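Section 4: Setting the Table and Getting the Light Right

By now your Vikel dimmer pack is wired, the canopy is level, and you've had the fun of switching it on for the first time. This section covers hanging height, warm-up, dimming scenes and the first cleaning. Take your time with it. A pendant light over a dining table changes how a whole room feels, and most of that change comes from the small adjustments you're going to make now!

Before you start

You'll need the hex key from the parts bag, a tape measure, a soft pencil, and a helper for steps 3 and 4. Put the table where it's going to live. If you have a table that extends, set it to the length you use most days.

CAUTION: Turn off power at the breaker before you touch the cable grip or open the canopy. The wall switch alone is not enough. Leave the bulbs out until step 5.

4.1 Hanging height

1. Measure from the tabletop up to the rim of the shade. A good starting point is 30 inches.

2. Sit down in at least two different chairs. Look across at where another person's face would be. If the rim blocks your view, raise the shade. If you can see a bare bulb, lower it a little.

3. Have your helper hold the shade from underneath with both hands. Loosen the cable grip with the hex key, a quarter turn at a time.

4. Feed the cable up or down, then tighten the grip until it stops. Tug gently. The cable should not slide at all.

NOTE: Push any extra cable up into the canopy in one loose loop. Don't cut it yet. Live with the height for a week or so first - plenty of people change their minds after the first big dinner.

NOTE: If your ceiling is sloped, use the swivel collar sold with the Lovis version of the canopy. The flat collar will let the shade hang straight, but it leaves a gap on the high side.

4.2 Bulbs and warm-up

5. Fit the bulbs with the power still off. Use LED bulbs marked as dimmable, and use the same kind in every socket. Mixed bulbs dim at different speeds, and you'll see it.

6. Restore power at the breaker and switch the light on at full brightness.

7. Leave it on for 7 minutes before you judge the color. Some bulbs shift slightly as they settle.

Now for the part we love. Lay the table the way you would for an ordinary meal, with your everyday plates and bowls and some real food if there's any handy. An empty tabletop throws light back in a very different way from a full one, and pale dishes can brighten the whole room.

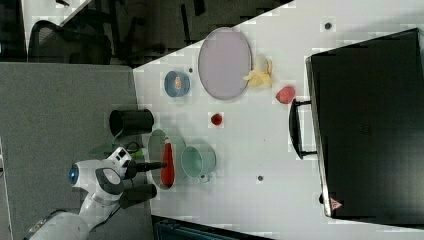

Walk around the table and check it from each side. You're looking for hard shadows behind bowls and glasses, and for glare coming back off the surface. Glare is strongest on white and glossy tops. Dropping the brightness to about 80 percent usually takes care of it, and if it doesn't, fit the frosted diffuser (part 249) inside the shade. It clicks into three tabs and needs no tools.

CAUTION: Let the shade cool completely before you fit or remove the diffuser. Don't run a cloth, scarf or paper garland over the shade, even with LED bulbs.

4.3 Saving your scenes

The Goltanex wall dial stores two brightness levels. We suggest one for meals and one for everything else, like homework, bills and jigsaw puzzles.

8. Turn the dial to the level you like.

9. Press and hold the dial until the light blinks once. That's scene one.

10. Turn to your second level, then press and hold until the light blinks twice.

11. Tap the dial to move between them. The light should glide from one to the other with no flicker.

If you notice flicker at low levels, open the small cover on the dial and move the slider one notch toward MIN. Try again, and go another notch if you need to. If the flicker stays at every notch, the bulbs are almost certainly the cause, so swap them before you do anything else.

If the light hums, check that the canopy screws are snug. A loose canopy can buzz like a trapped bee!

NOTE: Scenes are kept during a power cut. They are erased if you hold the dial down while restoring power at the breaker, which is handy if you want to start over.

4.4 First cleaning

Wipe the shade after the first month, then whenever it looks dusty. Use a dry microfiber cloth on the outside and a barely damp one on the inside. Glass shades from the Głowacki range can be lifted off and washed by hand in warm soapy water, but dry them fully before you hang them again. Never spray cleaner toward the sockets.

Homes with candles on the table in December will want to clean a bit more often, as soot settles on the inner rim and dulls the light more than you'd expect.

Once you're happy with the height, go to Section 5 for trimming the cable and closing the canopy for good. Keep the hex key - you'll need it again there.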